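Hosting a candidate at our village hall – how do we keep it fair and stop it running all night?

Posted in: Local councils and elections
Poster: marrowfat

I've somehow ended up organising a hustings for our ward by-election in September and I could do with some advice from anyone who has done one before. I'm on the hall bookings rota for Plalham, and when the residents' group decided they'd like the candidates to come and answer questions, they all looked at me because I hold the key. So that's my qualification!

We've got 4 candidates standing. Three have said yes and the other one hasn't replied to two emails and a note through the door. The hall seats 40 with the tables put away, a few more if people stand at the back, though the fire notice is quite firm on that. Doors at seven, and we have to be out by 9 or the hire goes up to the next band.

Things I'm stuck on. Do I have to invite everyone, or only the ones people have heard of? Does the residents' group have to declare anything if we pay for the hall? And what do you do about the chap (every village has one) who stands up to ask a question and gives a speech about the bypass? I've been to meetings in Wastatham where that took up most of the evening and the poor councillors just sat there nodding.

I'd also like some way for people to put in questions who don't like speaking in public. My mum is one of them. She has very strong views on the bus timetable and would rather eat her hat than hold a microphone.

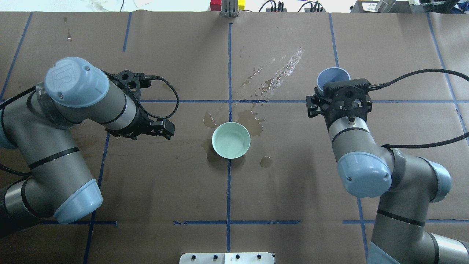
On the questions, my own idea was to have slips of paper at the door and get people to sort them by topic before we start, so we don't get six in a row on parking. I was thinking of a table near the entrance with a heading for each subject – roads, buses, planning, bins, the school, anything else. If you covered it in brown paper and marked it off into boxes with dark blue tape you could see straight away which pile was biggest, and you could write the headings directly on the paper. Then the chair takes one from each box in turn. Is that fair, or will somebody say their subject deserved more time because more people asked about it? I can argue it both ways and have done, mostly in the bath.

Any help gratefully received. I've never chaired anything in my life and I'm hoping not to start now, so tips on finding a chair would be good too.

pereyra_lane

Invite all of them. Do it in writing, same wording, same day, and keep copies. If one doesn't want to come that's their choice, but you want to be able to show you asked. There are rules about spending on events during an election, and they're more relaxed if you've asked everybody and treated them alike. If you leave one out you ought to have a proper reason for it, and "we don't think much of him" isn't one. Your council's elections office will talk you through it, they're usually quite nice on the phone and they get asked this every time. Ask them about the hall hire while you're on.

For the one who hasn't replied, send it to the agent as well. The agent's name and address will be on the notice the council puts up. We had this in Potville, where the candidate never saw our invitation because it had gone to an old address, and then he told the local paper he'd been snubbed. Took weeks to calm down.

Don't let anyone send a stand-in unless the other candidates are happy with it. And don't read out a statement from someone who's absent unless you've told all of them beforehand that you'd do so. We did that once on the night, thinking we were being kind, and got told off from both sides. 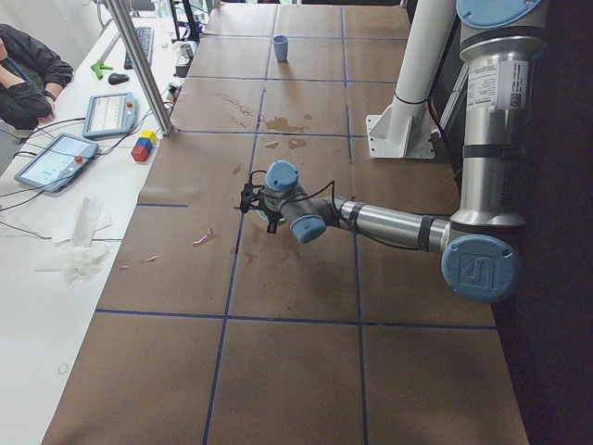 As to the chair, get somebody from outside the ward. A retired head teacher is perfect if you can find one, they can silence a room by taking their glasses off. Ours was a vicar from two parishes over and he was very good, although he did let people go on a bit. Whoever it is shouldn't be a member of any of the parties, and I'd ask them that outright, even if it feels rude. Check they haven't signed anyone's nomination papers either. Those names are published and somebody WILL look.

Put the order of speaking in a hat, and do it in front of the audience so they can see there's no fiddle.

tinhat

just get a bell. works every time

oldwardrobe

I've helped with a fair few of these over the years, in bigger places than yours, and I agree with nearly everything pereyra_lane says (not the bell, sorry tinhat, it makes people giggle and after the third ding they ignore it). Let me add some bits on timing, because two hours goes a lot quicker than you'd think.

If you open at seven people will still be finding chairs at ten past. Then each candidate wants an opening speech. Give them two minutes each and tell them it's two minutes, in the email, and again when they walk in. They'll all run over. Somebody in the front row with a big card that says ONE MINUTE and another that says STOP is less embarrassing than the chair interrupting, and the audience enjoys it. Then straight on to questions. Every candidate answers every question, and you rotate who goes first, otherwise the one on the end is always left saying "well, I agree with what's been said".

I'd finish the last question at twenty to, have closing remarks of a minute each, and that leaves you time to stack chairs. Don't plan to stop on the dot. People want to stand and natter afterwards, and the candidates will want to shake hands with every last person in the room.
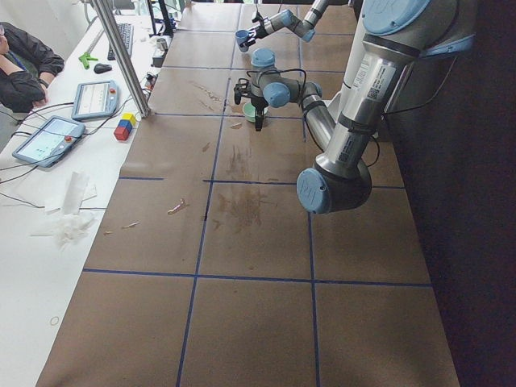 Your boxes idea is a good one and I'd use it, but I wouldn't take strictly one from each. What we did was take one from each pile to begin with, so everyone's topic got an airing, and then go back to the biggest pile for a second. The chair explained that at the start and there wasn't a murmur. Have two people look through the slips while the candidates are doing their openings, and merge the ones that ask the same thing. Take out anything nasty or about somebody's private life. Keep all the slips afterwards, including the ones you didn't reach, and offer to send them on to the candidates. Ours had to answer a good many by email and people really liked that. Your mum might get a proper reply about her buses!

For the speechmaker, written questions solve it for the first hour. If you then open it up to the floor, don't hand over the microphone. Have someone hold it for them. It sounds daft but it's so much easier to move a microphone away than to get it back.

Last thing, leaflets. Either all the candidates can put theirs out or none of them can, and the same goes for posters and rosettes on helpers. We went for one table at the back with equal space for each. Check the hall's own rules too, as some charities that run halls are a bit nervous about party stuff on the walls. You'll probably have those rules in a drawer if you do the bookings.

marrowfat

Thank you all, that's brilliant – even the bell. I've rung the elections office and they were lovely, and I've now written to all four again with the same letter and copied in the agents. I'm going to try a retired magistrate from over Wastatham way as chair, if she'll have us. The two goes at the biggest pile is exactly what I was after. Mum has already filled in her slip. It's both sides.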